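Search this site
Search
Go

Sorting out the drawers

I moved into this flat in November with 17 boxes, and one of them was labelled "bits". I had packed it last, late at night, by tipping the contents of three kitchen drawers and a desk into it. It had screws, batteries, takeaway menus from a town I no longer lived in, the spare key for a bike I sold, pens, fuses, string and a tape measure that doesn't lock any more. For several weeks the box sat by the front door and I took things out of it when I needed them, which meant kneeling on the floor and rummaging.

I have now dealt with it, and this post is mostly about how. I've put off writing it because it isn't very interesting, but two people have asked me about the drawers since I mentioned them, so it might be of use.

The first thing I did was wrong. I went out and bought containers. I had seen the Kincaid drawer inserts in a shop window, the ones that clip together, and I bought enough to fill two drawers without measuring either of them. They were too tall by the thickness of a coin. The drawer closed if I pushed, and then it would not open again until I got a butter knife in over the top. I took the inserts back and got a credit note, which I still have. It's in the drawer.

The second attempt went better. I emptied the box on to a bed sheet on the living room floor and left it there for a weekend. I had to walk round it to get to the sofa, and that was enough to keep me at it. I made piles by what I would be doing when I wanted the thing. Batteries and torches went together, as I only look for batteries when something has gone dark. Picture hooks went with the small hammer. Pens went with stamps and envelopes. Before this I had always sorted by what things were made of, or by size, and I'd end up with a tub of small metal objects that had nothing to do with each other.

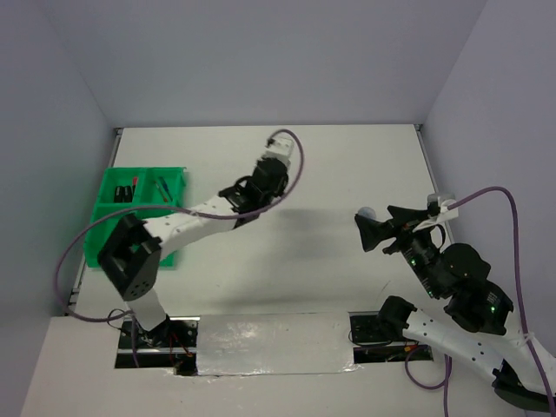
This page was last changed on February 6, 2025

A tray with compartments is worth having, but I'd choose one with sections of different sizes. Equal squares look tidy in the shop and are no use at home, where you have four fuses and one long roll of tape. Two small sections and one big one would suit most of what I own. Bright colours help too. My old tray was dark brown and anything black vanished into it, and I once bought a second set of allen keys while the first was lying in there all along.

I should mention Lucimara Macedo, who lived downstairs from me in Wikport. She had one drawer for the whole flat. If it got full, something had to leave before anything else came in. I admired this but I couldn't live like it. She also used to borrow my screwdrivers, so I think the one drawer was partly my drawer.

What I have ended up with is four drawers in the kitchen and one in the desk. The top kitchen drawer is cutlery and nothing else. The second is for cooking things that aren't cutlery. The third is tools and fixings. The fourth is paper, string, tape, bags and candles. The desk drawer has pens, stamps, chargers and my passport.

Chargers gave me the most bother. I had a carrier bag of cables and no idea what half of them were for. I tried each one in everything I own that has a hole in it. The ones that fitted something got a paper label folded round the cable and taped. The ones that fitted nothing went in a separate bag with the month written on it, and if I haven't gone looking in there by the summer I'll take it to the tip. There was one from a Ziken radio I gave away years ago. I posted it to the person who has the radio, and he said he'd been using batteries the whole time.

Instruction booklets took up more room than anything else. I kept the one for the boiler and the one for the oven, and looked up the rest to check I could find them online before I threw them out. I could find all but one. The Jirnico dehumidifier booklet doesn't seem to exist anywhere, so it stays, along with the dehumidifier.

I threw away less than I expected. People who write about tidying usually say how many bags they took to the charity shop, and I took one, not very full. Most of what was in the box was useful. It had been in the wrong place and mixed up with everything else. I did get rid of the menus and the bike key, and a jar of foreign coins went to the collection tin at the library.

Some of it hasn't worked. The string still gets tangled. I read that you should put it in a jar with a hole in the lid and pull the end through, and I did that, and the end falls back into the jar. The candles have picked up a smell from the bin bags. And there is a small plastic foot, grey, with a screw through it, which clearly belongs to some piece of furniture I own. I have turned over every chair. It's in the third drawer with the picture hooks for now.

The other thing I'd say is to leave some space. My first go at the tools drawer was packed right up to the edges, and the first time I bought a new box of screws I had nowhere to put it, so it sat on the worktop for a week and collected friends — a bulb, a receipt, a pair of scissors. I've since moved the drill out to the hall cupboard and there is a gap at the back of the drawer about as wide as my hand. I'm trying not to fill it.

Next is the hall cupboard itself, where the drill has gone. It has coats in it, and a roll of carpet left by whoever lived here before, and a shelf that slopes. I want to get the shelf level before I put anything else on it, so I need the spirit level, and that's at my sister's.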